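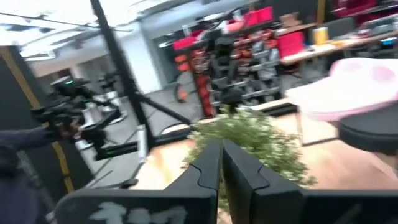

Wornness
Version 11, 22nd October

Odometer and repair records for 714 used minivans sold through Calloway lots in Lolunstead. One row per van, CSV, UTF-8.

Fields: model_year, miles, seats, door_type, repairs, sale_price.

Known gaps: 39 rows have no mileage. Sale prices before January exclude tax.

Split: 219 rows held out for testing. Load with the Sidero reader or any CSV parser. Blank cells mean unknown, never zero.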